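How I fold fleece tops so they stay folded

Posted 21/10/2024 in Home and Laundry

Fleece is the worst. I love wearing it, I live in it from the first cold morning until the snow's gone, but put a pile of folded fleece on a shelf and it slowly breathes itself open until the top one slides off the back. For years I just stuffed ours in a basket and called it storage.

Then my sister-in-law Lindiwe came to stay and folded my entire closet while I was at work (bless her), and the fleece pile was half the height it had ever been. I made her show me. I've fiddled with her method a bit over the years, mostly because my shelves are narrower than hers, and this is how I do it now.

What you need

A bed, made. That's pretty much it. A table works too if yours is big enough, but I like a bed because the sleeves have room to go wherever they want while you sort out the body. You want the bedspread pulled tight, and you want the pillows left up at the top so you've got something to line the collar up with.

If your fleece has just come out of the dryer, let it sit until it's cooled right down. Warm fleece takes a crease anywhere you look at it, and it's usually across the chest.

Step 1: Zip, button, empty

Do up anything that does up. Check the pockets if there are any. I have washed so many lip balms, and fleece does not forgive a lip balm.

Give the whole thing a good shake from the shoulders, out the back door if you've got pets. A lint roller is fine for the rest, but do it now while you can get at all of it.

Step 2: Lay it out flat

Collar toward the pillows, hem toward you. I go front up for this part, which I know is the opposite of how they do it in shops, but I like to see the front while I'm smoothing it. You'll flip it in a minute.

Start with the middle of the body and push outward with flat hands. Don't pull at the hem! Fleece stretches a surprising amount and then springs back crooked, and you'll wonder why your edges don't meet. Flat hands, from the centre out, then up toward the shoulders.

Soft ripples are fine. You're not ironing (please never iron fleece, it melts and goes shiny, ask me about my grey one). What you're after is a body that's more or less smooth, with the side seams sitting at the sides and not creeping round to the front.

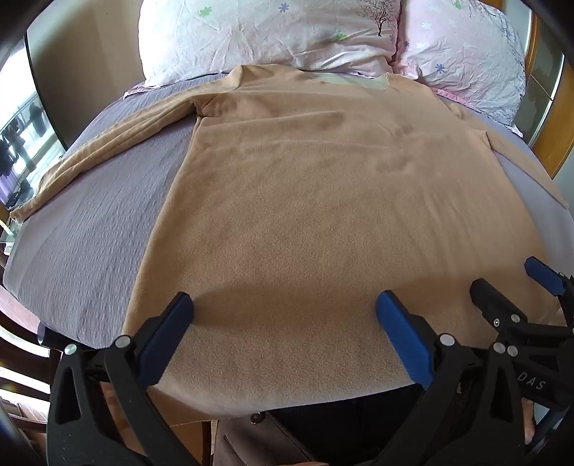 The sleeves I leave for last. They can point any old way while the body's being done, and they nearly always end up with long creases running down them from the wash. Take hold of the cuff with one hand, put your other hand on the shoulder seam, and run it down the arm once or twice. If one is tucked under itself, pull it free before you go any further or you'll end up with a lump in the finished fold that you can't find.

Step 3: Flip it

Pinch both shoulders, lift, and turn the whole thing face down in one go. Hem still toward you. It'll need a quick re-smooth, ten seconds' worth.

Step 4: Sides in

Fold one side toward the middle, so the new edge runs straight down from about halfway along the shoulder. The sleeve will now be sticking out across the body. Fold it back down on itself so it lies along the edge you just made, cuff pointing at the hem. A thick cuff can be turned up once if it hangs past the bottom.

Same again on the other side. The two sleeves should lie next to each other and not on top of each other. This was the bit I'd been doing wrong forever. Stack the sleeves and you get a fat ridge down the centre, and that ridge is what makes the pile lean.

You should have a long skinny rectangle now. Press it with your forearm, the whole length of it, hem to collar. It looks silly and it gets a lot of air out.

Step 5: Thirds, from the hem

Fold the hem up by a third, press, then fold again so you reach the collar. Press again, properly, and lean on it a bit. Lindiwe does halves and then halves again, and if your shelves are deep that's probably better. Mine aren't.

Turn it over and the front of the top is facing you, collar at one end, nice clean fold at the other.

Step 6: The bit that keeps it shut

For shelves, put the fat fold at the front and the loose edges at the back. Never go higher than your pile can stand up on its own. In our closet that's 3 adult tops, and then I start a second pile beside it.

For drawers, I stand them on end like books. They hold each other up, and you can see every colour at once, so Hendrik no longer pulls out the whole drawer looking for the brown one. (He does still put it back inside out.)

A few odds and ends

Hoodies: fold the hood down flat onto the back after step 4, before you do the thirds. Don't tuck the body into the hood unless it's for camping. It stretches the neck.

Half-zips: fold the collar flat and keep the zip pull away from the fabric, or it'll snag.

Kids' sizes: skip the thirds and just go in half. Life's too short.

Really thick sherpa ones: I gave up and hang them. If you've got a way of folding those that doesn't take up a whole shelf, I'd love to hear it.

Putting them away for summer: make sure they're completely dry, fold as above, and use a cotton bag or an old pillowcase. I used to squash ours in vacuum bags, but they came out so flat in September that I had to run them through the dryer on cool with a couple of clean tennis balls to bring the fluff back.

Next up is fitted sheets, which Keabetswe has been asking me for since spring. I'm still practising.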